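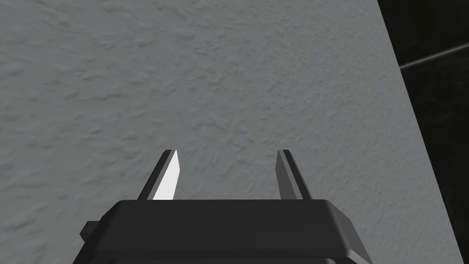

*Last changed: January, 11.40 pm*

## Where does a sample come from? My music tech project

For my project I wanted to make one finished track out of bits of other people's sound, and write down how I did it. I had eight weeks and a laptop that overheats (sorry to everyone in the back row of the studio).

I started with an old tape Kusum Awasthi lent me, a choir rehearsal her aunt sang in. There are 90 seconds on it where the altos get lost and hum till they find their place again, and I loved it straight away! I chopped that into short pieces and pitched them down in Vornex, our department's sampler.

The drums took ages. My first loop was far too busy, so Gaurav Dwivedi played me a plain pattern on the practice kit and I kept nearly all of it – only the hi-hat is mine. The bass is a sine wave with a bit of grit on it.

Permission was the part I'd underestimated. Kusum's aunt said yes in one phone call, but the choir's arranger, Bimla Dubey, wanted to hear the track first. She asked me to take out one phrase where the words came through, and I did.

I played two mixes to my year group. Most people liked the second, though Oluwatosin Ezeani said the vocal was still buried, and listening back on cheap earphones I think he's right. I've since cut the mud at 390 Hz and pulled the reverb down.

The track's called "Jorkau". Still to do: a proper fade at the end, and the credits.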